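Wamik G2, pinza eléctrica de dos dedos para brazo de sobremesa
Referencia: Hutau WG2-40
Fabricante: Wamik
Distribución y servicio técnico: Tisteck

Pinza paralela para manipulación de objetos ligeros en laboratorio, docencia y puestos de ensayo. Se suministra con brida de adaptación, juego de almohadillas y cable de control.

Características
Carrera total: 100 mm
Fuerza máxima de agarre: 40 N
Alimentación: 24 V CC
Control: puerto serie o software Menon
Garantía: 3 años

Aviso de seguridad para unidades con firmware 3
Actualizado el 31/07/2024

Se ha confirmado un fallo en la gestión de la parada de emergencia. Si la parada se activa con las mordazas cerradas sobre un objeto, al rearmar el sistema la pinza puede abrirse sin haber recibido ninguna orden. El objeto cae y el recorrido de los dedos puede golpear lo que haya al lado. Existe riesgo de atrapamiento si en ese momento se tienen las manos dentro de la zona de trabajo.

El fallo se detectó en marzo, durante ensayos de carga y descarga en recintos estrechos. En los hornos de sobremesa el espacio lateral es escaso, y una apertura inesperada deja los dedos apoyados contra el marco o la puerta. El motor sigue empujando hasta que salta la protección por sobrecorriente.
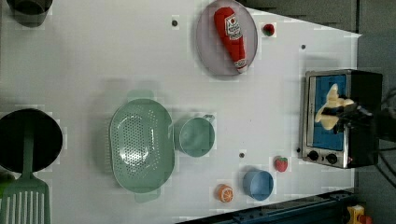 Pinza sujetando una pieza de comida de juguete en la puerta del horno de sobremesa.

Qué hacer si su unidad está afectada
Consulte la versión en Menon, menú Dispositivo, pestaña Información. Las unidades con firmware 4 o posterior no presentan el fallo.
Hasta instalar la actualización, limite la fuerza de agarre a 9 N y retire el objeto a mano antes de rearmar, siempre con la alimentación de la pinza desconectada.
No rearme a distancia.
Si la pinza ha quedado bloqueada dentro de un recinto, corte la alimentación y separe los dedos con el tornillo de liberación manual. No tire del brazo.
Revise el cable de control en la salida de la muñeca. Si la cubierta está dañada, pida el recambio antes de volver a poner el equipo en marcha.

Actualización y reparaciones
El firmware 4 se descarga desde Menon sin coste. La instalación requiere conexión por cable y obliga a repetir la calibración de apertura. Las pinzas con dedos deformados por este fallo se reparan en Tisteck con cargo a la garantía, aunque el plazo haya vencido. Indique el número de serie grabado en la brida.

Recambios disponibles
Almohadillas de silicona, juego de dos
Dedos rectos
Cable de control
Tornillo de liberación manual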